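Nerko Smoke Divider Box

Home > Desk and Drawer > Boxes with dividers > Nerko

In stock at Ustbridge. Usually goes out next working day.
Product no. 554

Clear-sided box in smoked brown plastic, dividers inside, own lid. For the stuff that ends up in the bottom of a drawer - pens, chargers, hair clips, tea bags, batteries, sewing bits. We've sold the Nerko for 7 years now and the only thing that's changed is the sticker on the bottom.

What you get
One box
One lid
Dividers, already in
A slip of paper with the care notes, which are also further down this page so no panic if it goes in the bin

Colour
Smoke brown only. The plain clear one has finished and we can't get any more, please stop asking Caroline! The smoke is nicer anyway. Hides dust, hides a bit of mess, still lets you see which slot has the scissors in.

Size
Fits a normal bookshelf, a desk, the top of a chest of drawers. Won't go in a shallow kitchen drawer with the lid on. Lid off, it depends on the drawer, so measure yours first. Full measurements are on the PDF, link at the foot of the page. The old PDF had width and depth the wrong way round - if you printed it before March, print it again. 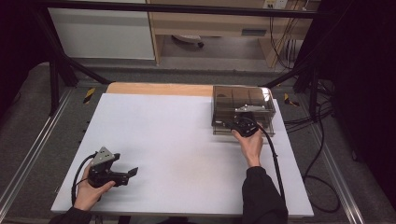 Smoked plastic looks darker on a phone than it does in a room, and we get more emails about the colour then anything else. On a white top it's a see-through brown, you can make out the divider compartments through the wall, and the light picks up along the lid and the upper edges. On dark wood it goes almost black and the dividers are harder to see. If you want it to match something, order one first and have a look at it at home before you buy the set. Evening light makes it warmer again. Against the Moldovan trays (the cream ones) it looks very good, and lots of people buy the two together for a dressing table.

Dividers
They lift out. Pull straight up, not sideways, sideways is how they crack. They go back in the same grooves. You can leave one or two out for longer things such as a hairbrush or a glue gun. Spares are sold seperately, same page as the spare lids.

Good for
Make-up and brushes
Tea bags, sachets, the sugar you take from cafes
Craft bits, beads, bobbins
Cables, if you wind them first
Medicine packets standing up on end

Not so good for
Anything heavy. Tins, tools, jars of screws. It'll hold them for a bit and then the bottom bows.
Anything wet. No drain holes.
Fruit. Someone tried it.

Care
Warm water, washing up liquid, soft cloth. No dishwasher. No scourers, no bleach, no nail varnish remover anywhere near it - that one leaves a white cloud and it doesn't come off. Dry it with the lid off. Fingerprints show on the lid more than the sides. A glasses cloth does the job.

Stacking
Two high is fine. Three if the bottom one is full and nobody's going to knock it. The lid is flat enough to take another box but there's no lip, so they will slide on a wonky shelf. Small felt dots help, we sell a bag of 100 under Bits and Pieces.

Will it fit with Dusus boxes?
No. Different footprint. They sit next to each other all right but won't stack, and the lids don't swap. The Dusus is also frosted so they don't look much like a pair.

Delivery
Goes out in a carton with paper round it. If it turns up cracked send us a photo within a week and keep the carton, the courier asks for it. Unused boxes can come back, please put the dividers in before you post them as loose ones scratch the inside.

Trade and schools
Trade cartons to order, 275 left on the current delivery and the next isn't booked in yet. Email Caroline Nyanda at the Ustbridge shop with how many and where to. Invoice is fine for schools, card for everyone else. Mixed orders with the Moldovan trays are OK, just say so on the form.

Price shown at checkout includes VAT. New prices from Wednesday, January 1, 2025. Orders placed before then stay at the old price even if they go out after.

Also in this range
Nerko spare lid, smoke
Nerko spare dividers
Moldovan tray, cream
Felt dots, bag of 100

Download: measurements (PDF)
Back to Boxes with dividers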